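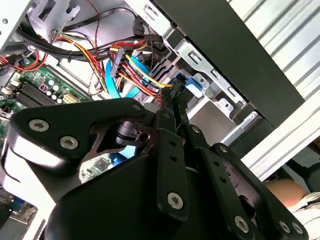 3 min read

Signing a 16-year-old from another club: who has to be paid, and when can he play?

Posted in Club Admin and Registration by Idolance

I help with the paperwork at a small football club, Vostville, and I am stuck on a registration. A lad of 16 wants to join us from another club in the same county league. He was on their youth books last season and has no contract that I know of. He trained with us through August and the manager wants him in the first-team squad for the cup.

His old club has now written to say they are owed money for the time they spent training him. The letter gives a figure of £609 and says they will not release him until it is paid. It doesn't say how they got to that number. There is a list of kit with it, and also a line for "coaching hours", with nothing to back it up.

What I need to know is:

Can they hold on to his registration over this? Do we owe them anything at all if he never signed a contract? And is he allowed to play in an adult cup match at 16, or does he have to wait until he is older?

The league handbook runs to 28 pages and I have read the transfer section twice. It talks about "outstanding obligations" without saying what they are. The form has to be in before the next round and I would like to get it right first time. We had a result taken off us a few years back for playing someone whose form had the wrong date of birth on it, and the manager still brings it up. 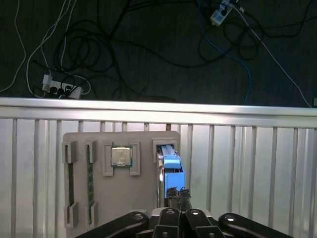

Inside the tray, blue part to the right

Uvoso

There are separate matters here and the old club has mixed them up.

Training compensation as people talk about it on the news is for professional clubs and academies. In most amateur leagues there is no such payment between clubs for a youth player with no contract. Your own league could have a local rule, so check, but it would be in the transfer section you have already read and you would have noticed it.

"Outstanding obligations" nearly always means unpaid subs, unpaid fines and kit not handed back. A club can often object to a transfer over those, but it normally has to do it in writing, with the amounts shown, inside a set number of days. In my league it is eight. If they miss the date, the transfer goes through.

What I would do:

Write back and ask for a breakdown. Ask them to point to the rule number they are relying on. Copy in the league registration secretary so there is a record. Ask the player's parents whether subs were paid up and whether he still has any kit. If he has a tracksuit at home, get it back to them and ask for a receipt.

Don't pay the £609 to make it go away. If you do, they will ask the next club for it too.

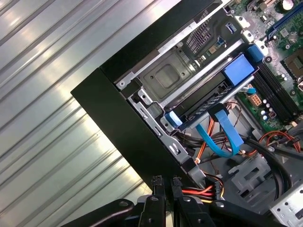
Playing in adult matches at 16

On your last point, 16 is usually old enough for open-age football, but the age is often counted on the day of the match and not at the start of the season. Some cups have their own rules on top of the league's, so look at the cup rules separately. You may also need signed consent from a parent. And check whether he has already played in this cup for the other club. If he has, he is probably cup-tied and none of the rest matters for that game.

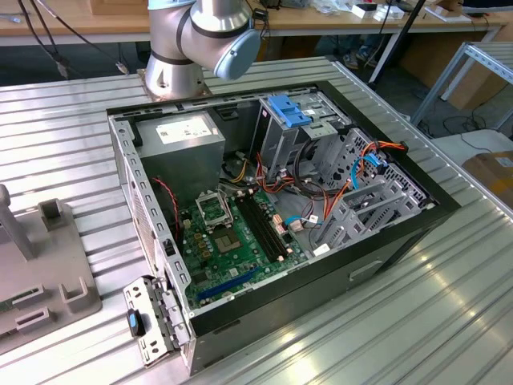 Mathias

Had the same thing two seasons ago with a goalkeeper. The other club wanted money for goalie gloves. We asked for the rule number and never heard back, and he was registered the week after. Ring the league, they are usually fine if you catch them after 8 in the evening.

I'd disagree a bit on the kit though. Ours had a clause in the sign-on form saying the parents would pay for anything lost, and that did count. So ask to see the form he signed when he joined them.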